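November
By Delyth Skyrme

Zurkelden town council has agreed to close the lower half of Soliman Street for the lantern and soup evening, which will be going ahead for the first time since the bridge works began, and there was a good deal of cheerful muttering in the public seats when the vote went through.

The street will shut to traffic from the chemist's corner down to the old weighbridge at 3pm and should be open again by 10pm. Residents with a car parked along that stretch are asked to move it by lunchtime, and the 46 households directly affected will have a letter through the door well before then.
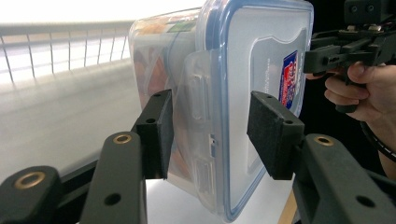
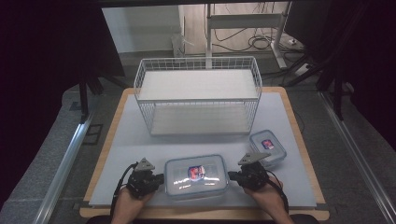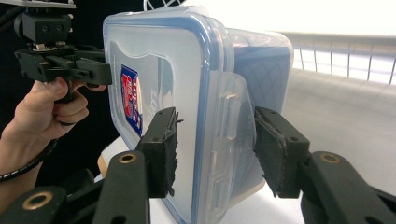
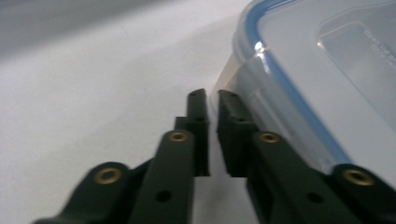 Councillors had worried over the number 12 bus, and rightly so, as plenty of us depend on it to get up the hill with our shopping. It will go round by Vevo Lane for the evening, with a temporary stop outside the library.

Ghizlane Radwan, who put in the application, told the meeting that 400 people came last time and she would be delighted to see 700. "We ran out of bread by six o'clock," she said, "so this year I have ordered properly, and I've asked my sister to order as well."

The council will put £1,185 towards barriers, lighting and the clean-up. Cllr Peter Vultow wondered whether the sum might be trimmed a little, but he was happy enough once he heard that the barriers were being hired for one night only, and the vote was carried with one abstention.

Lantern-making for children starts at 4pm in the church hall, and the procession sets off from the weighbridge at half past five. Stallholders who still want a pitch should ring the town clerk's office, mornings only.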